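Ballum hand gripper, with the Grindska practice guide – used it a month, mostly good

4 out of 5

Bought the pair plus the printed guide. 265 for the lot, which hurt. Guide is 19 pages, written by Dörte Kasten, and is the better half of the purchase imo. Short rules, plain words, no theory. We record kitchen jobs for robot training and were making up our own rules as we went. Bad idea. Threw out a whole batch in March over it.

Rules we kept:

Write the start state down before anyone squeezes a trigger. What's on the table, what's standing, what's lying down. Mixed cutlery is fine, metal and wood together is fine, just log it.

Pads in view the whole time. Blue strips make that easy, they show up against nearly anything.

Patterned cloth allowed. I expected a ban on this and there isn't one – Kasten wants real tables, wants print and color. One cloth per batch though, don't swap halfway.

Thin stuff gets pinched near the top, jaws square to it. Chopsticks are the test peice for that. 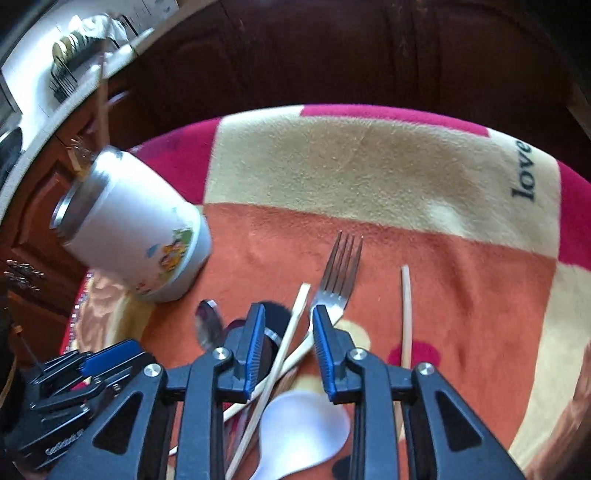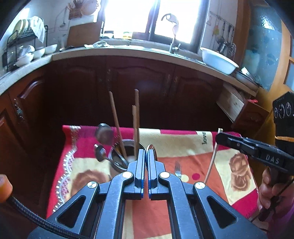 Two-person work has its own page and it's the weakest one. Says agree who goes first, says keep arms from crossing. That's it. Nothing on what to do if both reach for the same fork. We added our own: call the item out loud, other person backs off. Would like to see that in the next edition.

Also the cable section. Half a page. Says "route away from the work area" and leaves it there. Away how? Clip it, tape it, over the shoulder? We tape.

The tool itself. Trigger is smooth, a bit stiff first few days. Closes evenly. Heavy after 83 takes, wrist knows about it. Guide says swap hands or people every 3 batches, we do it every two. Pads pull off for cleaning, go back on with some swearing.

Stop rule is the one I'd push hardest – if something falls off the table, end the take, note it, start over. Don't save it. Newer people always want to save it.

Minus one star for the two-person page and for no index. Delivery was fine, box was enormus.

Would buy the guide again on its own if Grindska sold it that way. They don't, I asked.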